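Packing for Small Goods
Handout 3: Tuck-end boxes, leaflets and the cable problem

Hello again. Last time we did bags and mailers, and I promised we'd get on to proper boxes, so bring your cutting mat and a bone folder (a dead biro does nearly as well, I've used one for years). Most of what follows is what I say at the bench anyway, written down so you don't have to scribble while you fold.

We're working with the one-piece carton, the sort where tray and lid are cut from a single sheet. Curnuretti call theirs a book-style mailer and Keson call much the same thing a flip box, and you'll hear both names in class because I can never stick to one. I don't mind which you use in your write-ups as long as you label your drawing.
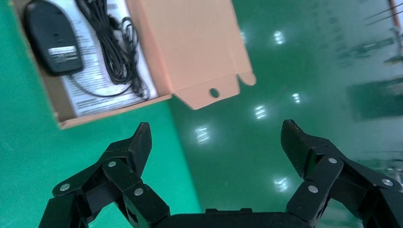 Start with the lid, always, even though everybody wants to start with the tray. The lid does the closing, and if your creases there are mushy the rest of the box will never sit square. Draw it flat first and mark every tab before you pick up a knife. A plain one like this has two tabs along one edge of the flap and a rounded tuck tab at the end, and those rounded shoulders are worth copying, as square ones catch on the tray wall and go furry after a few openings. There's a little round hole in the flap too. Put one on your own drawing if you like, but keep it well clear of the crease or the board will want to tear towards it. I lost a whole evening's boxes that way once and I'm still cross about it.

Creasing. Score on the inside of the fold, go over it twice with light pressure, then bend it slowly over the edge of a ruler. Corrugated board has a grain (the flutes) and folding across the flutes is much harder work than folding along them. Decide which way they run before you cut! If you get it wrong the lid bows, and no amount of sitting on it will help. I have tried sitting on it.

Now, what goes in and in what order. My own habit is paper at the bottom, then the thing, then the cable beside it. A printed sheet laid flat makes a nice clean bed for something dark and smooth, and it stops the underside rubbing on bare board. Some people prefer the leaflet on top so the customer meets it first. Fair enough, and Sekiguchi's notes on gift boxes argue for exactly that, but a loose sheet on top does get creased by the lid and I hate opening a box to a crumpled page. Try both and see which annoys you less.

Cables get their own paragraph because they are the bit you all moan about. A thin cable left in loose loops will spread until it fills whatever space it's given, and then it springs up when you try to close the lid. Coil it round your fingers, flatten the coil into a long shape, and lay it alongside the device with the lead running back along the bottom edge. Don't bend it hard where it joins the device. A twist of paper round the middle holds it quite well and costs next to nothing, or you can use a bit of thread. Please don't use rubber bands, they perish and leave a sticky brown line.

For your costing sheet, work it out for 10 boxes, then 100, then 1000, and look at what happens to the price of the leaflet compared with the price of the board. It surprised me the first time I did it. Use the Stonus price list in the shared folder, the July one, and ignore the column for coloured board for now.

A word on closing. Leave the front of the tray clear, bring the lid over in one go, and ease the tuck tab in from the middle outwards. If you push one corner home first, the other one pops out. Watch the height of the contents as well: a domed object is tallest in the middle, just where the lid has least support, so measure there when you're deciding how deep the tray should be.

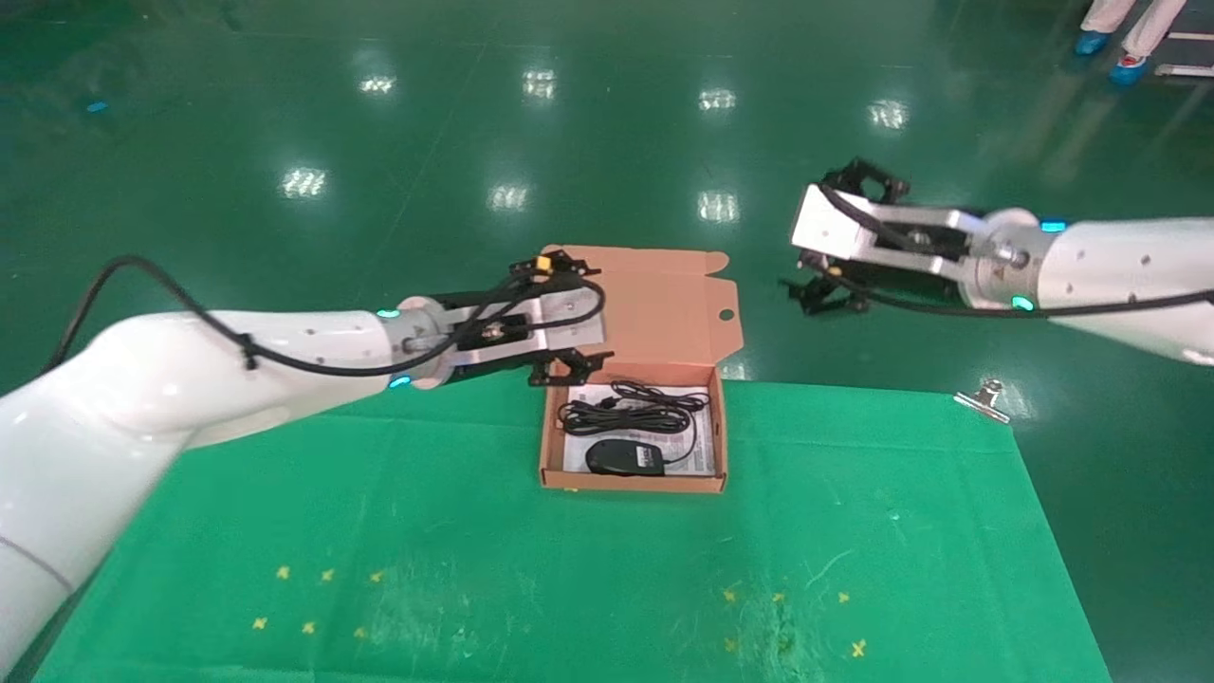
Page 3

Working surface. I like a cloth mat under the box, and a green one suits me nicely because pale board shows up so clearly against it. Cloth stops the tray skating about while you're tucking, though you must take it away before you cut anything. Smooth it out first, as a ruck underneath makes the tray rock and you'll blame your creases.

For next session, please bring one finished box with something in it (a mouse, a small speaker, an old charger, whatever's in the drawer), your flat drawing with the flute direction marked, and the costing sheet. If your box won't close, bring it all the same and we'll unfold it together and find the bad crease.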